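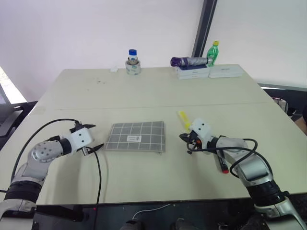
**Ticket 240 - Dromis invoice export drops the last page**
Opened Tuesday, January 23, 2024, status: fixed, watching it

Okay, so this one ate my whole morning. Irja Pesonen in billing told me the PDF export for the Madthorpe account was coming out short. The preview says 51 pages, the file has 50, and the missing one is always the totals page (of course it is!).

**What I tried first**

- Restarted Dromis. Same thing.
- Exported from my own login instead of Irja's. Same thing.
- Exported the Plikach account, which runs to 89 pages. Came out complete, totals and all.
- Went back to the November template for Madthorpe. Complete!

So the export itself was fine and I was looking at something in the new template. Irja says the only change she made was a longer payment note in the footer, and I believe her, but the template settings have a lot of tabs.

**Comparing the two templates**

I printed the settings for both templates and went through them line by line at my desk, old on the left, new on the right. I'm not proud of how long that took. I went over every mismatch in highlighter, one of the flat-sided yellow ones with the see-through cap, and ended up with 3 stripes: the footer text, the footer height, and a checkbox called "Suppress overflow page." The first two I expected. The checkbox I had never seen before in my life.

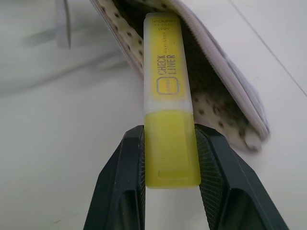 Footer height was my main suspect, so I set it back to the old value and ran the export again, and the totals page was still missing. Then I put the height back and unticked the checkbox instead, and out came all 51 pages. I drew a second line of yellow over that row on the printout so I can find it again - the pages are in the Madthorpe folder if anyone wants them.

**Still open**

Daichi Tamura is asking Ninh support why that box gets ticked when you copy a template, seeing as Irja never touched it. Until they answer, please check it by hand on any copy you make. Irja is resending the Madthorpe invoice this afternoon, and I'll leave the ticket open until she's had a clean run next billing cycle.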